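**Recording remote-control demonstrations in a simulated home: how should idle time and camera views be handled?**

**Obinna Usman**

Our office at Trisach is preparing a set of demonstrations for a mobile robot that is driven by remote control through simulated household rooms. The operator sits at a desk with a gamepad, watches the camera views, and guides the robot through a navigation task from start to finish. The policy is later trained by imitation on the recorded commands and images, sampled at 20 frames per second. The present target is 400 accepted demonstrations.

Two matters remain unsettled. Operators frequently stop to decide on a route, and these pauses are stored as long runs of zero commands. In addition, the operators are permitted to look at any view they wish, while the policy will receive only a selected few.
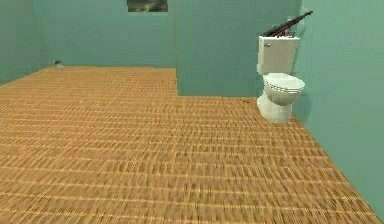
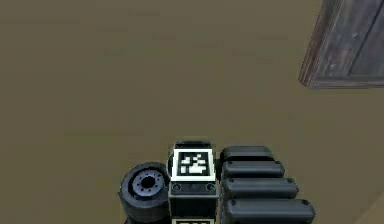 The written procedure we inherited from the Drurlow project is silent on both points. It requires only that the operator press the "end" button upon completion and enter a pass or fail mark. I would be grateful for guidance on whether pauses should be removed before training, and whether the operators should be restricted to the views available to the policy. Retraining the operators is possible, but we would prefer to do it only once.

**zikik_data_office**

Our practice is as follows.

Pauses at the beginning and end of a demonstration are trimmed automatically. Pauses in the middle are shortened to 25 frames at most and flagged in the log. We do not remove them entirely, as the robot may still be coasting when the operator releases the stick, and those frames contain real motion. Please check the recorded wheel speed as well as the command before cutting anything.

On the second point, restrict the operators. If a person steers around an obstacle seen only in a view withheld from the policy, the recording contains a decision that the policy has no means of reproducing. Performance in the first sessions will be poorer and the operators will object. Allow them a practice period that is not recorded.

Keep the untrimmed originals. We once had to repeat the trimming of a complete set after a threshold was entered incorrectly.

**m_ibrahim**

Just delete all the zeros. It worked for us.

**hallway_operator**

I would advise against the reply above if the task includes waiting or stopping at a goal. Our robot learned to drive well and would not stop. Ask operators to plan the route before they press "start," and most of the pauses will not be there to trim. I have no experience with restricting views.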